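HOSP 200: Produce and the Cold Kitchen
Notes for Session 3: The Pear, and Why It Is Never Ready
Instructor: Angeliki Konstantinidis
Posted 2021-09-17

Housekeeping first. The knife quiz has moved to next session. Bring your own paring knife, with a cover on it. A folded paper towel was accepted as a cover last year and will not be accepted this year. The reading is the chapter on climacteric fruit in the course packet, and if the word "climacteric" made you put the packet down, pick it up again, it gets easier after the second page.

1. What makes pears difficult

Most fruit you will handle in this course ripens in a way a reasonable person can follow. A banana goes yellow and then spotty. A strawberry is as ripe as it will ever be when it is picked, and from there it only gets sadder. The European pear has arranged things differently. If you leave it on the tree until it is ripe, it goes grainy and brown around the core while the outside still looks respectable. So growers pick it mature but hard, chill it, and send it to you, and the last part of the job happens in your kitchen, usually on the day you didn't schedule it.

Two words you need to keep apart, since half of last year's class used them as if they were the same:

Mature: the pear has grown enough that it is able to ripen.
Ripe: the pear is ready to eat.

A mature pear can be hard enough to dent a cutting board. An immature pear will sit in your bowl for two weeks and then shrivel without ever having been good, like certain internships.

2. The chill

Winter pears such as Anjou and Comice need a stretch of cold storage before they will ripen evenly. Bartletts need less. By the time a case reaches a restaurant the supplier has nearly always taken care of this, and you can stop thinking about it unless you are buying directly from an orchard. If you are (Paraskevi Kalogeropoulos will talk about her trees at Kourkoulas in Session 6), ask when the fruit was picked and how long it has been cold. Write the answer on the case. You will not remember it, whatever you tell yourself at the loading dock.

3. Color

Color is where people go wrong with confidence. A Bartlett shifts from green toward yellow as it ripens, so on a Bartlett the skin is worth a look. An Anjou stays green almost to the end. A Bosc is brown when hard, brown when ripe and brown when it belongs in the compost. Red varieties change very little.

You will also meet plenty of fruit that can't make up its mind, with one shade at the shoulder and another at the belly. Light makes this worse. The side facing the lamp always looks a day riper than the side facing away, and a case sorted under the pass lights will have to be sorted again somewhere else. Turn the fruit before you give an opinion about it.

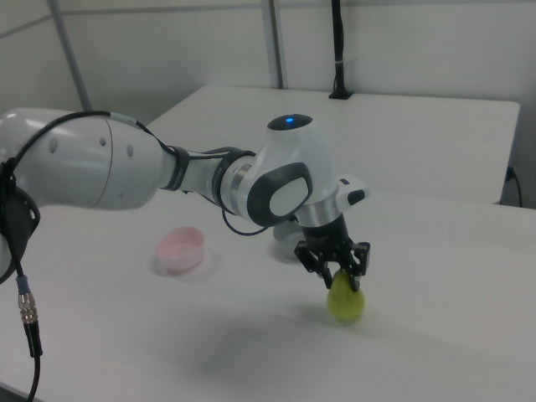 Fig. 1. Small pear, yellow-green: brighter yellow low on the fruit, deeper green toward the top. Would you serve it?

The correct response to the caption is that you can't say. You don't have the variety, and you haven't touched it. Anyone who wrote "two more days" in the margin has a promising future in sales.

4. The neck test

Hold the pear in one hand. With the thumb of the other, press gently at the neck, right beside the stem. If it gives a little, the pear is ready. If it doesn't, wait and try tomorrow.

Why the neck? European pears soften from the inside out, and the flesh near the stem is narrow, so the change reaches your thumb there sooner. By the time the fat part of the pear yields, the middle has often gone to mush. Pressing the belly tells you about the past.

"Gently" deserves a line of its own. Pear skin is thin, and a thumbprint that seemed like nothing in the morning is a brown oval by dinner service. Four cooks checking the same pear over one shift will ruin it between them, and each will blame the other three. One person checks. Put that person's initials on the tray.

5. Handling in the lab

Pick pears up one at a time. Lift, don't roll. Set them down on the bottom end, or on a side if the bottom won't stand, and leave a little space between them.

Do not carry them by the stem. The stem is a souvenir of the tree and is not rated for transport.

Do not stack ripe fruit. Hard fruit can go two deep with a towel between the layers. At Pavititz, where I spent three autumns in the cold station, we lost most of a case because someone put a sheet pan of quince on top "just for a second," and the quince, which has the temperament of gravel, came through beautifully.

Wash right before use. Washing and then storing gives you mold, generally near the stem, where you will find it last.

6. Speeding up and slowing down

Room temperature ripens. Cold slows. That's most of it.

To hurry a mature pear, put it in a paper bag, folded shut, on the counter. The fruit gives off ethylene, the bag keeps some of it close, and the ripening moves along. A ripe banana or apple in the same bag helps. A plastic bag also traps moisture and you'll be back to the mold.

To hold a ripe pear, refrigerate it. You gain a few days at best. Refrigerating a hard pear in the hope that it will be ready for the weekend is the most common mistake on the practical, and I have heard it defended with real passion.

Keep pears away from leafy greens in the walk-in. Ethylene yellows the greens, and then the salad station comes looking for you.

7. Cutting and browning

Cut pears brown when the enzymes in the flesh meet oxygen. Your options:

Acidulated water: cold water with lemon juice, enough that you can taste it. Slices can sit in it for a short while. Left too long they taste like lemon and regret.

Poaching: for this you want fruit that is slightly underripe. It needs to hold a shape. A fully ripe pear in simmering syrup becomes sauce, which is fine if sauce was on the menu.

Cutting to order: still the best for raw service, and the one everybody tries to get out of.

To core a halved pear, use a melon baller for the seed cavity and the tip of a paring knife for the strip running up to the stem. Take out the whole strip. It is tough, and guests do notice, even the ones who say everything was wonderful.

8. Ripeness log (graded)

Each pair gets one tray of pears from the same case. Split it three ways: counter, paper bag, refrigerator. Check the necks once a day, same person, same time of day, and write it down in the Ledex lab book. Use the words below and no others:

Hard: no give at all.
Breaking: very slight give at the neck.
Ready: clear give at the neck, belly still firm.
Over: belly gives.

I add this because the previous logs included "nearly," "kind of bouncy," and "good vibes." I could not grade good vibes.

When a pear reaches Ready, cut it, taste it, and record the texture near the skin and near the core separately. If they differ, say how. Then eat the rest or offer it to another pair. Fruit does not go in the trash because the data has been collected.

The log counts for 15 percent of your lab grade. A log filled in all at once on the last day, in one pen, in one cheerful handwriting, is easy to spot.

9. Questions to bring to Session 4

Your supplier sends Bosc in place of Bartlett without asking. What changes in your prep list, and what do you tell the server who has already described the dish to a table?

A case arrives hard and the pear tart runs tomorrow. Which other pear dish could you put on, and which fruit would you choose for it from the case?

You find one soft pear in the middle of a tray of hard ones. Where does it go, and what do you check next?

Terms for the quiz: mature, ripe, climacteric, ethylene, calyx, russeting, acidulated water. Spelling counts for "acidulated." It does not count for "Kalogeropoulos," though she will be standing in front of you in Session 6 and you may want to practice.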